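Pre-run check, two-arm cap placement, Plumstead cell
Checked by: Solange Fehr
Method under review: the Petrenko handoff policy, trained on 2300 demonstrations

## 1. Cell and floor

- [x] E-stop reachable from both sides
- [x] Arm speed limit set to 900 in the controller
- [ ] Floor clear of loose items — **not passed**. There is a crumpled plastic bag on the tiles behind the hat stand. Bag it or bin it before the next block.

## 2. Grippers

- [x] Finger pads seated, no lifting at the corners
- [x] Both grippers open fully on command
- [ ] Grip force logged on both arms. Only the left arm writes to the log. I raised this in May and got a config change that did nothing.

## 3. Placement over the stand

The write-up claims the policy "understands" where the cap should go. I'd settle for evidence that it copes when the stand is moved. All 303 test runs used one stand and one starting spot, so the success rate tells me very little. 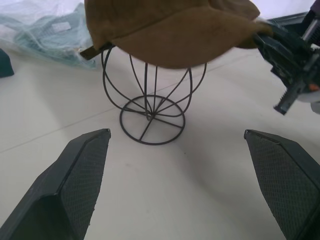

## 4. Scoring

- [x] Run videos saved
- [ ] Success defined before the run. It says "cap on stand." Does a cap hooked on one wire count? Run 1292 in the Nusley set was scored as a pass on that basis and I would have failed it.
- [ ] Second scorer who hasn't seen the results table

## 5. Sign-off

Safe to run at the current speed once the floor item is closed. I am not signing off on the result. Repeat with the stand shifted and turned, and with the Mimham baseline run in the same cell, then send it back to me.

S. Fehr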